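Keeping Paper Bags Open, Upright and Useful

Paper grocery bags pile up fast in most kitchens. They are strong enough to use five or six times if they are handled right, and they do a lot of small jobs that people buy plastic bins for. The trouble is that a plain bag flops. The sides lean in, the top closes up, and you end up holding it open with one hand while you work with the other. A few minutes of folding and some tape will fix that.

Which bags to keep

Keep the ones with a flat bottom and no grease spots. Hold the bag up and look at the bottom seam from the inside. If you can see light along the glue line, put that bag in the recycling. Bags that carried meat or anything that leaked should go too, even if they look dry now.

Bags with twisted handles are fine, but cut the handles off if you plan to roll the top. The glued patch that holds the handle makes a stiff spot and the roll will not go around it evenly. I keep about a dozen at a time, folded flat between the refrigerator and the wall. More than that and they start to draw silverfish, which was a problem in our old place in Lillelville every summer.

Soften the paper first

A new bag wants to go back to its original creases. Before folding anything, crumple the upper part of the bag in your hands and then open it out again. Do this two or three times. The paper gets softer, almost like cloth, and it will take a curve without splitting. Leave the bottom few inches alone, as the stiff part down there is what keeps the bag standing.

Rolling the rim

Open the bag and stand it on the table. Fold the top edge outward, away from the inside, by an inch or so. Go all the way around before starting a second turn. Two turns are enough for a lunch bag. A full grocery bag can take four or five, and each one makes the opening firmer and the bag shorter.

The corners are where it goes wrong. If you pull them tight they tear. Let them go round and the mouth of the bag will end up more of an oval than a rectangle. An oval holds its shape better anyway, and it is easier to reach into from any side.
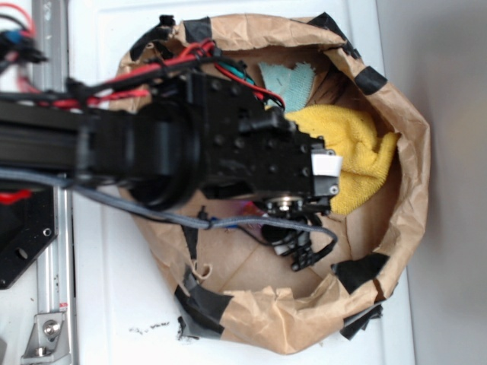 Tape is what makes the roll last. Without it, the rim works loose after a day or two of things going in and out. Use short pieces, three inches or less, and lay them across the fold so that one end grips the outside of the bag and the other end goes over the rim. Long pieces run along the edge look neater but they peel as soon as the paper flexes.

Put the first pieces where the paper is fighting you the most, usually near the old corners. Then fill in between them. Press each one down with the back of a spoon. If a fold inside the bag keeps popping out and catching on things, tape that down as well.

What tape to use

Masking tape is good for a week. It comes off clean, so it suits a bag you plan to flatten and recycle soon. Cloth tape and electrical tape both hold longer. Electrical tape stretches, so do not pull it when you put it down or it will creep back and pucker the paper. Clear office tape is not worth using here, as it cracks at the fold.

I buy the Gavum cloth tape from the hardware store on Umholm Road. Any brand will do. Take the tape off before the bag goes in the recycling if your town asks for that. Ours does.

Keeping it in one place

A light bag slides around and tips when you reach in. There are two ways to deal with this. One is weight: a flat stone, a folded dish towel or a cup of dry rice in a closed bag on the bottom. The other is tape at the base, with one end on the bag and the other on the table. Test the tape on a corner of the table first. It should come off a hard, sealed top without trouble, but it can lift paint or old varnish.

For sorting small things I prefer the tape, because weight in the bottom gets mixed up with whatever you are sorting.

Jobs for an open bag

Peelings and trimmings. Set the bag right beside the cutting board. Line the bottom with a sheet of newspaper and empty it the same day. Wet scraps will go through the bottom overnight.

Onions and potatoes. Paper lets them breathe and keeps the light off. Use one bag for each, and put them on different shelves. Check them once a week and take out any that have gone soft.

Mail and paper scraps. A rolled bag by the front door catches the junk mail. When it is full the whole thing goes out together, after the tape is pulled.

Sorting a junk drawer. Tip the drawer into one open bag and then pick out of it, one item at a time, onto the table. It sounds backwards, but it stops the small stuff from rolling onto the floor. I did our kitchen drawer this way in December and found 95 cents, two keys for the Yorath padlock we threw out years ago and more rubber bands than we will ever use.

Buttons, screws and beads. Check the bottom of the bag for open creases first. Small parts work their way under the flaps, and you will not find them until the bag is flattened. A piece of cardboard cut to fit solves it. A cereal box is the right thickness.

Gift wrapping. Stand a bag at the end of the table for ribbon ends and paper cuttings. Roll it low, to half its height, so you can drop things in without looking.

Jobs to avoid

Do not put ashes in a paper bag, even ashes you think are cold. Do not use one for broken glass unless it is wrapped in several layers of newspaper first. Cat litter is too heavy and too damp. And keep bags well away from the stove. A rolled rim sitting next to a gas burner is a fire waiting to start.

When to replace it

Look at the base and the lower corners. Creases on the sides do no harm and a well-used bag will be covered in them. A soft or dark spot on the bottom means it is finished. So does any split longer than your thumbnail. You can patch a split with tape on the outside, and I have done it, but the patch never lasted past the week.

If the rim has gone limp and the rest is sound, cut it off with scissors just under the roll, soften the next few inches and roll again. The bag comes out shorter, and a short one is a good size for a bathroom shelf or the top of a dresser.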